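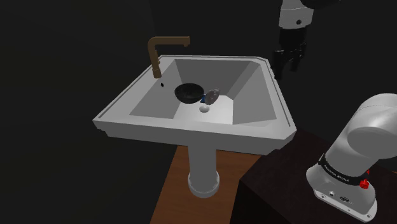 Carry trade

2019-04-03, by Khanyisile Ngubane

The carry trade is a way of trying to earn money from the gap between two interest rates. In its plainest form, a person or a fund borrows in a currency where borrowing is cheap, changes the money into a currency where savings or bonds pay rather more, and keeps the difference for as long as the arrangement lasts. It is one of the oldest ideas in foreign exchange, and one of the easiest to explain to a friend over a pot of tea, although (as a good many people have found to their cost) it is a good deal harder to do well than to describe.

The name comes from the older market word "carry", meaning whatever it costs or pays to hold on to something over time. A merchant with a warehouse of grain has to pay for the roof, the insurance and the loan that bought the grain, so the carry is negative. Someone holding a bond that pays more than the loan behind it is said to enjoy positive carry.

How it works

Suppose a trader borrows the equivalent of 800 pounds in a low-rate currency and places it in a high-rate one. If the first charges one per cent a year and the second pays four, the trader is left with three per cent, or 24 pounds, before costs, provided the exchange rate stays where it was. That last condition is the whole heart of the matter! Should the high-rate currency slip by three per cent or so over the year, the gain has more or less gone, and if it falls further the trader would have been happier leaving the money alone.

Most carry trades today are not made by walking into a bank and taking out a loan. They are made with forward contracts, swaps or rolling spot positions, where the difference in rates is built into the price or paid in small daily amounts. Traders who hold a position overnight will see this on their statement as a "rollover" or "swap" line, and it can be a credit or a charge depending on which way round they stand.
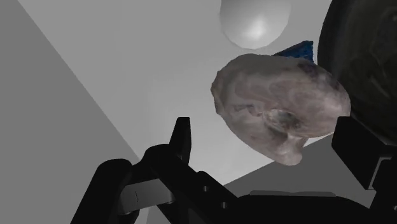 Borrowed money makes everything larger. With a small deposit supporting a position several times its size, a modest yearly gap in rates becomes quite a handsome return, and a modest fall in the exchange rate becomes a painful loss.

Choice of currencies

The currency that is borrowed is called the funding currency, and the one that is bought is the target currency. For long stretches the Japanese yen and the Swiss franc have served as funding currencies, while the Australian and New Zealand dollars were for many years favourite targets. These roles do change as central banks raise and lower their rates, and older books on the subject can look rather quaint for that reason.

The puzzle of why it pays

According to the textbook rule known as uncovered interest parity, the carry trade ought not to pay at all on average, as the higher rate should be cancelled by a fall in the currency. In practice the fall has often failed to arrive on time, and economists have been arguing happily over the reasons ever since. A common view is that the return is a reward for bearing the risk of sudden losses, which tend to come when markets everywhere are frightened and everyone wants to sell at once.

Contact the editors | Copyright Resow | Back to top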